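Can a machine put away the spoons yet? Notes from the open day at Vutow

Our bus left at seven in the morning and I was one of the last to get a seat. 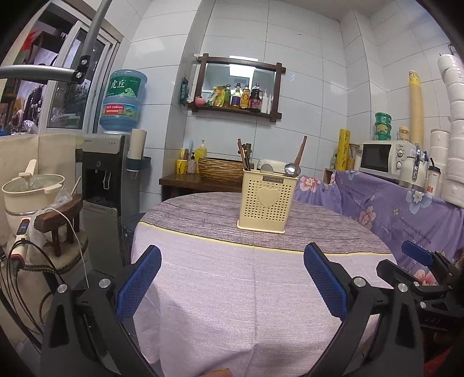

I registered for this visit in October, after Hélène Turcotte sent the invitation to our small housekeeping association. We are mostly people who clean and cook for others, and we wanted to know if the machines will take this work soon. Vutow opens its workshop once a year. There were 11 of us from the association, and also some students.

The first talk was by Roel Van Wijk, who leads the group for household tasks. He spoke slowly, for which I was grateful. His robot is called Carby. It has one arm and a base with wheels, and it learns from recordings that people make with a gripper held in the hand. You take the spoon with the gripper, you put it in the holder, and you do this again in another kitchen. For the utensil task they have now 3,909 recordings. I asked if this is a lot. He said that for a child it would be very many, and for Carby it is the beginning.

What pleased me is that the recordings are made in ordinary kitchens. In such a kitchen the chopsticks, the wooden spoon and the ladle share one holder, the rice cooker stands on a side table, and the microwave has things on every side of it. I know this kind of kitchen very well. A person puts a hand between the bottles without thinking. Thandeka Mthembu, who makes many of the recordings, told us that chopsticks are the most difficult for her, as they roll and the fingers of the gripper are wide.

Then we watched Carby work. It took a ladle from the table and put it in the holder at the first try, and the students clapped. The second object was a wooden spoon. The arm stopped above it for a long time, went down, and pushed the holder over. Someone from the staff stood it up again. At the third try it was correct. I did not measure the time, but I could have washed the dishes of a family lunch.

After the coffee (good, and with almond biscuits) we crossed the yard to Drultudico, where they do shop-floor work. There the result was quite different. The machine fills trays with metal parts, always the same parts in the same place, and it completed 279 trays on the morning of our visit. Walid Daher, the shift leader, still walks along the line and corrects the trays by hand when a part lies crooked. He said he would not like to work without the machine any more – his back is better.

My own opinion, for the colleagues who could not come: for the factory, yes, already. For the kitchen, not yet. I would not leave Carby alone with my glasses. But I would gladly let it carry the heavy pots, if it learns this.

The slides are with Hélène. Bring closed shoes if you go next year, they did not let me in with sandals and I had to borrow a pair.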